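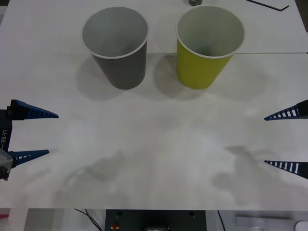 Paper Cups, Dretolby set

Disposable paper cups on a white table, used upright and open. The set is part of the Culusby tableware collection and is kept by Lise Doucette.

What is in it

2,828 still pictures in 7 folders, one folder per table layout. Of these, 1,141 have been labeled by hand. The rest have a folder name and nothing else.

Labels

cup_gray: gray outer wall, white rim
cup_green: yellow-green outer wall, white rim
state: upright, tipped, nested

Label the color by the outer wall only. The inside of a cup is white or light gray in both colors and should be ignored. Shadows are not part of the cup. The seam between the table panels has no label.

Known problems

Early labels used "yellow" and "green" for the same cup. Both were merged into cup_green on 2022-08-23. Nested cups are labeled by the outer cup, so the count of inner cups is too low.

To do

Label the remaining folders. Add lids in September.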